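Two-arm tabletop kit from Maston, had it since July. Paid $1095 for the arms, plus another $298 for the Tedov wrist camera add-on. Quick notes as I've got to pack up.

Setup: an arvo, bit more. Manual is thin. Bolting the bases to the rail is easy, wiring isn't, labels on the leads are tiny and mine were swapped. Emailed support, Abimbola Anozie got back to me same day and sorted it. Full marks there.

Running it on brick sorting, one colour to a bin.

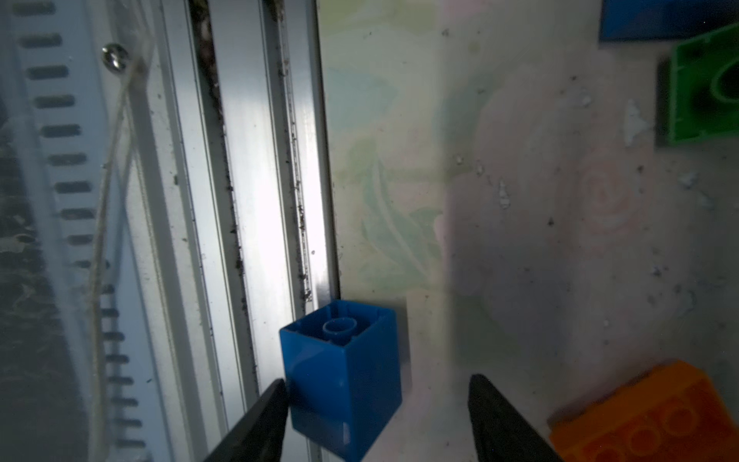
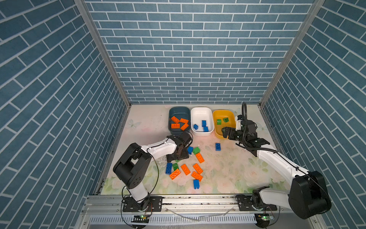
Grip is decent. Fingers are plain and a bit slick, I'd pay for rubber tips. Bricks lying flat get picked up fine, ones on their end get knocked over maybe one go in five. Colour picking good in daylight, worse under my garage flouro. Wrist cam focuses close, wich is what you want.

Noise: fine. Neighbour hasn't complained. Shoulder joints get warm after 2 hours so I give them a break.

Software is the weak spot. Crashes if you unplug a camera mid run, and recalibrating both arms every time is a pain. Update promised, no date.

Looked at the Trajkovski set too, $400 dearer and no second camera port. Plonthorpe one was out of stock everywhere.

Would buy again, but not the extended warrenty. Four stars. Will update if the software gets fixed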